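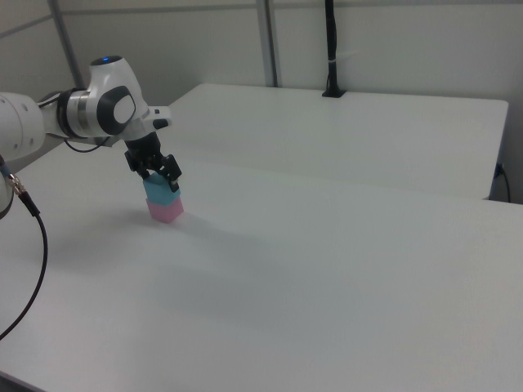

Stacking cube

A stacking cube is a plain block with six equal square faces, made to be placed on other blocks of the same size. It is one of the simplest forms of building block. Stacking cubes are sold as toys for young children, used in schools for counting and sorting, and kept in clinics and laboratories for tests of hand control. The cubes have no studs, magnets or slots. A tower of them is held together only by weight and by friction between the faces.

Names

The terms "stacking cube", "plain cube" and "counting cube" are often used for the same object. Makers' catalogues tend to keep "counting cube" for the smaller sizes and "stacking cube" for blocks that fill a child's hand. Interlocking cubes, which have a peg on one face, are a separate product. Nesting cubes are hollow and fit inside one another, although most sets can also be turned over and stacked.

Materials and size

Solid hardwood is the traditional material, with beech and maple the most common. Softwood cubes are cheaper but dent at the corners. Foam, rubber, cork and moulded plastic are also used. Foam cubes are quiet and safe to throw, but they squash slightly under load, so a tall foam tower leans sooner than a wooden one.

Edges are normally rounded or given a small bevel. A sharp edge chips and is uncomfortable to hold, while a heavily rounded one makes the flat part of the face smaller and the tower less steady. Cubes meant for children under three must be large enough not to be a choking risk.

Size matters less than evenness. If the cubes in a set differ in height, a course of several blocks will rock when another is laid across it. Wooden cubes can also change a little in size across the grain as the air becomes damper or drier.

Colour

Early sets were mostly left bare or given a clear finish. Strong primary colours became usual in the twentieth century and are still the most widely sold. Pastel sets, in shades such as pale pink, light blue, mint and cream, are a later fashion. They are sometimes chosen for nurseries, and they show dirt more readily than darker blocks.

In teaching and testing, colour serves as a label. "Put the blue one on the pink one" is a complete instruction if there is one cube of each colour, and the result can be checked at a glance. Light shades can be hard to tell apart in poor light, especially on a white surface, and some teachers put a dark mat underneath.

Stacking

A cube placed on another stays up as long as its centre of mass lies above the face supporting it. For two equal cubes with level faces, the upper one can in theory be shifted sideways by almost half its width before it tips. In practice the limit is lower, as the edges are rounded and the block is seldom let go without a small push.

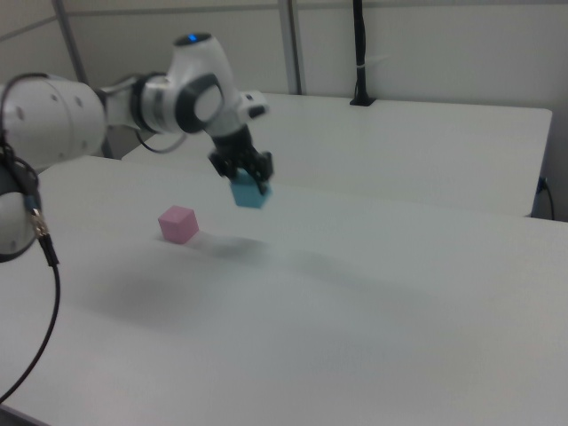 The movement has several parts. The block is gripped, lifted clear of anything near it, carried across, lined up and lowered, and then released. Lining up is done partly before the block comes down and partly in the last small distance, when the lower face can be brought level with the one beneath. A block that arrives tilted touches along one edge first. It may settle flat when let go, or it may push the lower block aside.

Release is usually the hardest stage for small children. Many can place a cube correctly but then drag it off as they open the hand. A two-cube tower is commonly managed in the first half of the second year, with taller towers following over the next year or so. There is wide variation between children.

With larger numbers, small errors add up. A tower in which every cube is set slightly to the same side will fall sooner than one in which the errors go both ways — experienced builders look at it from two sides for this reason.

Makers and collections

The Zotier workshop at Follotcombe made plain cubes in beech and sold them in a fitted tray of 60. Its later Wirkance set had 199 pieces, of which the cubes formed the greater part, the rest being half-cubes and boards. The workshop closed its painted line first and continued for some years with unpainted blocks.

The Yorath Collection, also at Follotcombe, holds 3933 building blocks of all kinds. A handlist by Aiman Simanjuntak records 1598 of them as plain cubes. Around half of the painted ones have been repainted at least once, which makes dating by colour unreliable. The collection is closed to visitors in November.

Care

Painted wooden cubes are wiped with a damp cloth and left to dry on a rack or towel. They should not be soaked, as water gets in at the end grain and lifts the paint. Solid plastic cubes can be washed in warm soapy water. Foam cubes need longer to dry and should not be boxed while damp.

See also

Building block
Counting rod
Interlocking cube
Nesting cube

Last edited 6 Aug 2024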